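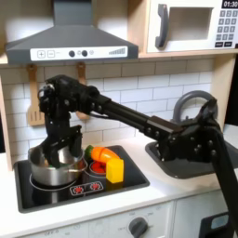
Do I need a written speed limit for a small arm in a shared room?
Our arm works at a toy kitchen, and people reach in to reset the food. Is there a rule? – Kusum Tyagi

Wallin
Do a risk assessment first and write down the result. Start with ISO 10218 and ISO/TS 15066. We stop the arm before any hand goes in – no exceptions. Check the finger gap too, and anywhere the elbow can pinch against the counter.

Stestier
ours is capped at 90 mm/s, never had a problem

Ciduddale
Tape the reach on the floor and keep the stop button outside it.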